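Derkthorpe Low-Flow Fixture Study
Interim Progress Report, September 2025
Prepared for the Lusach Fund

1. Purpose of the report

This report covers work under the Derkthorpe grant since the start of metering in May. It describes the state of the installations, the quality of the readings received so far, the spending position and the work left before the final report. The tables of readings by unit have been sent separately and are not repeated in the text.

The study asks whether replacing faucet aerators and toilet fill valves in older rental buildings lowers water use enough to pay for the parts and labor. Earlier work by our office looked at single-family houses. Apartment buildings differ in that supply pressure varies by floor, and tenants seldom see a water bill of their own.

2. Installations

The study takes in 163 apartments in Derkthorpe, all in buildings with a shared riser and a single utility meter. Of these, 76 have received the new fixtures and the remainder serve as the comparison group. Assignment was made by riser, because two apartments on the same riser affect each other's pressure and could not be treated as separate.

Each apartment in both groups has a submeter on the cold supply. Hot water is not metered by unit. The original proposal allowed for hot water metering, but the branch lines in the older buildings run behind tile and the cost of access was too high. The change was reported in the previous update and has not affected the budget for cold supply meters.

Fill valves from Zeltov were used throughout. The aerators are standard threaded parts and fit most faucets without an adapter. Where a faucet had worn threads, the installer replaced the spout and recorded the extra time against a separate labor code, so that it can be left out of the payback calculation if the Fund prefers. 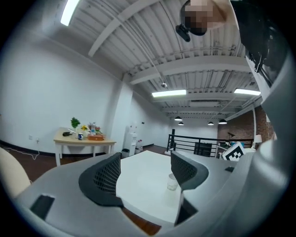

3. Data quality

Submeters report once an hour to a collector in each basement. Readings are then passed to the Chang database, where they are checked for gaps, negative differences and long runs of identical values. A run of zeros is accepted if the apartment is listed as vacant and flagged if it is not.

Three problems were found in the first period of metering:

Collector clocks in 3 buildings were set to the wrong time zone. Daily totals for those buildings were shifted and have been recalculated from the hourly values.

Several submeters had been entered under the wrong apartment number. These were traced by opening one tap at a time and watching the live reading. The register has been corrected and the earlier readings moved to the right units.

Leaking toilets in the comparison group raised the baseline. Building managers are required to repair a leak when they learn of it, and we do not ask them to delay. Both the date of the report and the date of the repair are recorded, and the analysis will be run with and without the affected weeks.

Pressure was logged at the top and bottom of each riser. The spread between floors is wider than the proposal assumed, and the aerators on upper floors may be working below their rated range. A pressure term will be added to the model for this reason.

4. Preliminary findings

No savings figure is given in this report. The metered period does not yet include a heating season, and occupancy changed in both groups over the summer. A comparison made now would mostly reflect who was at home.

5. Spending

Parts and meters came in under budget. Labor is over budget because of the spout replacements and the second visits needed to correct the meter register. The net position is within the approved total. We request approval to move $700 from parts to labor. No additional funds are requested.

6. Remaining work

Metering will continue through the heating season without changes to either group. Tenants in the fixture group will receive a short written survey on flow and flushing, with a prepaid return envelope. Collector batteries are to be replaced in all basements before cold weather. The draft model specification will be sent to the Fund for comment before any results are calculated.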